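Le tri, les deux poubelles et moi

Mis en ligne le 14/5/24

Bon, je vous avais promis un article sur le rangement du placard de l'entrée, et ce sera pour une autre fois parce que j'ai passé une bonne partie du mois d'avril à m'occuper de poubelles. Oui, de poubelles. Je vous entends soupirer d'ici, mais restez un peu, il y a aussi une recette de vinaigre aux écorces vers la fin !

Pour celles et ceux qui arrivent, je vis dans un appartement avec une cuisine toute en longueur, un bureau qui sert aussi de chambre d'amis, et très peu d'endroits où poser quelque chose par terre sans se prendre les pieds dedans. Jusqu'au printemps, mon système de tri était un sac en papier accroché à la poignée de la porte du balcon. Quand le sac était plein, j'en accrochais un autre par-dessus. Quand la poignée n'en pouvait plus, je descendais tout d'un coup, les bras chargés, en semant des tickets de caisse dans l'escalier.

Ce qui a tout déclenché, c'est un pot de yaourt. Mal rincé, au fond du sac, un week-end où je n'étais pas là. Je vous épargne la suite, j'ai lavé la porte, la poignée et le paillasson, et le soir même je cherchais des corbeilles sur mon téléphone.

Premier constat : il existe un nombre effarant de poubelles de tri. Des tours à trois étages, des tiroirs à glisser sous l'évier, des machins à pédale avec des couvercles qui se ferment tout doucement (et qui coûtent le prix d'un week-end à la mer). J'ai failli craquer pour un meuble de chez Mazza, très joli, avec des bacs coulissants. Je l'ai mesuré sur place avec mon mètre de couture, je suis rentrée, j'ai mesuré le coin prévu, et il manquait 13 centimètres. J'ai envisagé de déplacer le frigo. J'ai même commencé à le déplacer. Il est revenu à sa place, avec une rayure sur le carrelage en prime.

Ensuite je suis passée par la période « je vais tout faire moi-même ». J'ai recouvert des cartons de papier peint, un fond de rouleau Clerport qui traînait depuis la réfection du couloir. C'était mignon, vraiment, des petites feuilles partout ! Sauf que le carton et les canettes mal égouttées ne font pas bon ménage. En deux jours le fond avait ramolli. Les cartons sont partis avec leur contenu, papier peint compris, et j'avoue que ça m'a fait un petit pincement.

Et puis j'ai fini par faire ce que j'aurais dû faire dès le début, acheter deux corbeilles toutes simples. Sans couvercle, sans pédale, sans compartiment. Je les ai trouvées chez Homeo, au fond du rayon bureau, là où personne ne va à part les gens qui ont besoin de trombones. La même forme pour les deux, large en haut et plus étroite en bas, et chacune sa couleur.

La couleur, parlons-en. Je voulais du blanc et du blanc, évidemment, pour que ça fasse propre et calme comme dans les magazines. Sauf que deux corbeilles blanches côte à côte, c'est la garantie de mettre le papier dans les emballages un jour sur deux. Il y avait aussi du rose poudré (très beau, mais il n'en restait qu'une) et un bleu marine assez triste. Je suis restée plantée devant le rayon un bon moment. J'ai pris la grise pour le papier et la jaune-vert pour les emballages, ce vert un peu moutarde qui ne va avec rien chez moi et que j'adore maintenant.
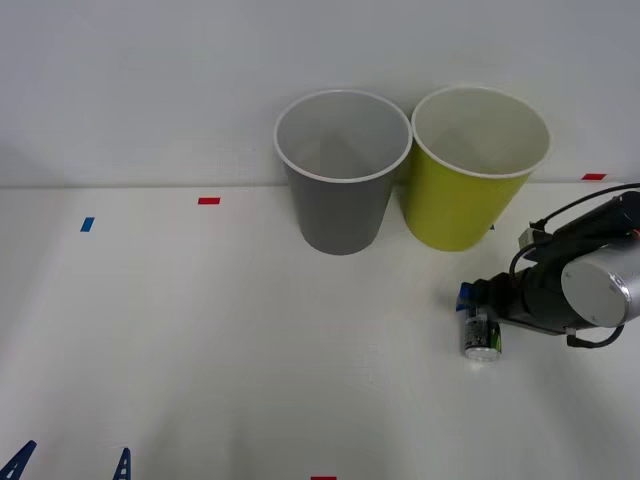
La grise et la jaune-vert, côte à côte contre le mur.

J'aime bien le liseré clair sur le bord, ça les réveille un peu. Et l'intérieur plus pâle a un côté pratique auquel je n'avais pas pensé : on repère bien ce qui reste collé au fond quand on les vide.

Passons à l'organisation, puisque c'est quand même pour ça que certains d'entre vous me lisent. J'ai essayé trois emplacements. Sous la fenêtre de la cuisine d'abord, et là c'était impossible d'ouvrir le placard à casseroles. Dans l'entrée ensuite, près des chaussures, bonne idée sur le papier, sauf que je ne traverse pas tout l'appartement pour jeter un emballage de biscuit. Je le pose sur le plan de travail « en attendant ». Vous voyez très bien de quoi je parle.

Finalement elles vivent au bout de la cuisine, collées l'une à l'autre, à un bras tendu de l'évier. La jaune-vert est du côté de l'évier, parce que c'est là que je rince les boîtes. La grise est du côté de la porte, et le courrier y atterrit dès que je rentre, enveloppe comprise. Les prospectus n'ont plus le temps de faire une pile sur la table, et ça, mes amis, c'est une petite révolution !

Pour les sacs, j'ai testé et j'ai arrêté. Un sac de 20 litres fait des plis partout, dépasse du bord et finit par glisser à l'intérieur au premier carton un peu lourd. Dans la grise je ne mets rien du tout, le papier ne salit pas. Dans la jaune-vert je pose une feuille de journal pliée au fond, que je change à chaque fois que je descends. Ça absorbe les gouttes, ça se jette avec le reste, et je n'achète plus de sacs pour le tri.

Je les vide quand elles débordent (ne faites pas comme moi, videz-les avant). Comme elles sont légères, je les descends telles quelles, une dans chaque main, et je les remonte vides. Ma voisine du dessous m'a demandé si je déménageais.

Côté nettoyage, j'ai pris le pli de les passer sous la douche une fois par mois. Un peu d'eau chaude, une éponge, un peu de savon noir, on frotte surtout le fond et le dessous du rebord - la poussière s'y installe, allez savoir pourquoi - et on laisse sécher à l'envers dans la baignoire. N'utilisez pas le côté vert de l'éponge ! J'ai fait ça sur une ancienne corbeille et elle était toute griffée, avec des traces grises qui ne sont jamais parties.

Et voilà la recette promise, celle du vinaigre aux écorces. Vous gardez les peaux de deux oranges ou de deux citrons, sans trop de blanc. Vous les tassez dans un grand bocal, vous couvrez de vinaigre blanc et vous oubliez le tout au fond d'un placard pendant quinze jours. Vous filtrez, vous coupez avec autant d'eau, et vous avez de quoi passer un coup dans les poubelles entre deux douches. Ça sent le vinaigre pendant dix minutes et ensuite ça ne sent plus rien, et moi, une poubelle qui ne sent rien, ça me va parfaitement. Pas sur le marbre par contre, ni sur la pierre, le vinaigre les attaque.

Question étiquettes, j'ai longtemps hésité. J'avais commandé chez Godeo une planche d'autocollants, 100 petites étiquettes avec des pictogrammes pour tout et n'importe quoi, de la farine aux chaussettes. J'étais très contente. Et puis je les ai eues en main, devant les corbeilles, et je n'ai pas eu le cœur d'en coller une seule. Les couleurs suffisent. Le gris, c'est le journal, on s'en souvient facilement. Le jaune-vert, c'est le reste. Les invités se trompent encore de temps en temps, et je repasse derrière en douce quand ils sont partis.

Les étiquettes ont trouvé leur place sur les bocaux de l'étagère, d'ailleurs, et j'ai enfin arrêté de confondre la semoule et la polenta. (Il m'est arrivé de servir un taboulé assez étrange.)

Ce que je n'ai pas encore réglé, c'est le verre. Les bouteilles s'alignent par terre derrière la porte, elles tintent dès qu'on l'ouvre et elles tombent à peu près une fois par semaine. Une troisième corbeille, peut-être ? J'ai peur qu'elle soit trop lourde une fois pleine, et le coin de la cuisine est déjà bien occupé. Un cabas solide irait sans doute mieux, quelque chose avec de vraies anses, que je pourrais emporter au conteneur sur le chemin du marché. Si vous avez une adresse ou un modèle qui tient debout tout seul quand il est vide, je suis preneuse, les commentaires sont ouverts.

Il y a aussi la question des piles et des ampoules, qui dorment pour l'instant dans une boîte à gâteaux en métal au-dessus du frigo. Je la secoue parfois pour savoir si elle est pleine. Elle est pleine. Il faudrait que je la descende au supermarché, elle est sur ma liste depuis le mois d'avril, juste sous « racheter des ampoules ».

Pour la prochaine fois je vous parle du placard de l'entrée, promis. J'ai déjà sorti les manteaux, ils sont sur le lit d'amis, et il va bien falloir que je les range.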